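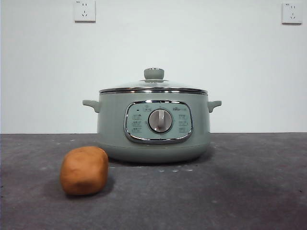
Stevis is a small set of soccer match notes, written up by hand from one season of an amateur league. Each row is one passage of play: who had the ball, where it started, how it ended, and a free-text comment. The comments are the fun part! Aser, the annotation tool, lets you type whatever you like, so a crowded penalty area might be logged as "everyone in the pot, glass lid on" – you'll meet that phrase a lot in the corner kick rows.

What's inside
1000 passages of play from 25 matches, in plain CSV. Goalkeeper restarts have their own file, and they're well worth a look if you like teams that build from the back.

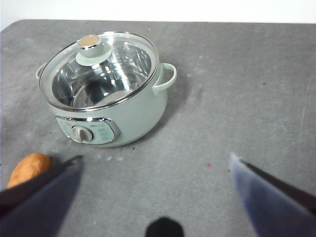 Pitch zones are numbered 1 to 11, starting from the home goal line. Teams swap ends at halftime but the zones don't, so check the "half" column before you plot anything.

Known problems
Throw-ins are patchy in 2 of the matches. Offside calls follow the referee, even the odd ones.

Loading
Open the files in Trummer or any spreadsheet. Imance users need to set the separator to a semicolon.

Fixes are very welcome – send them in with the row number. The next update is planned for May.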